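Julell Folding Anchor: A Season on the Hook

Reviewed in October by the cruising desk

I have been putting off writing this one, mostly because I wanted a full summer with the Julell before I said anything, and partly because I am fond of my old anchor and felt a bit disloyal. But the boat is laid up now, the coffee is on, and I have run out of excuses!

We keep a small sloop at Simard, where the bottom is sand near the marina and turns to thick weed once you get past the point. My old hook was heavy, awkward and forever catching my shins in the locker. The Julell folds flat, and that was really what sold me (well, that and the price, which came to $318 with the shackle).
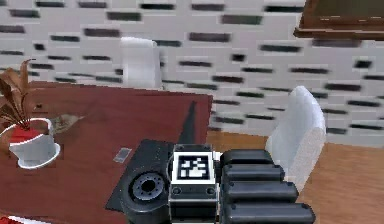 Ferketti Sailing Club — Gear and Maintenance Section

Setting it up takes a minute or so once you know the trick with the locking pin. The first time took me a good deal longer, as the leaflet shows the pin going in from the wrong side. I'd practice at home before you try it on a pitching foredeck.

In sand it is a lovely thing. It bit on the first try nearly every time, and we sat through a blowy night in August with 300 feet of line aboard and most of it out, and I slept better than I had any right to. In weed I was less happy. It dragged 3 times in July, always in the same cove, and came up wearing a great green wig that had to be picked out of the hinge by hand. My neighbor's Brumanetti, a plain fixed plow, held in that same spot all weekend, and he was very gracious about it.
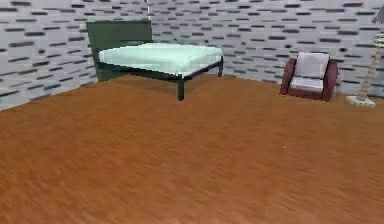

Source: Ferketti Sailing Club web pages

The finish has held up nicely, with a little rust at the hinge that wiped off with an oily rag. I do wish the pin were on a lanyard — I dropped mine over the side in June and had to wait 2 weeks for another.

Would I buy it again? For a small boat with a small locker and a mostly sandy cruising ground, yes, gladly. If you anchor in weed, I'd borrow one for a weekend first. Mine is staying aboard, and the old one is coming along too, shins or no shins.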